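30/11/2024 - gripper budget

Two quotes in for the second gripper. Fedport want 3,962 with the mounting plate, Stastlow 3,530 without. Santeri says we can machine the plate here, but that's a day on the mill and he is booked up until the new year. Lead time is 6 weeks from either.

Spare fingertips: order 3 pairs whichever way we go. Leokadia to ask if they can go on the same purchase order.

Stirring task stays as the bench test for anything we get on loan. Red mug, pink stick, held near the top end. 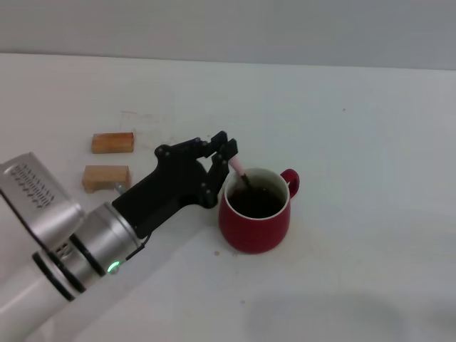 To do
- ask Fedport for a price without the plate
- check cable length against the wrist drawing
- new stirring sticks, same thickness
- send Thaddäus the totals before he closes the equipment list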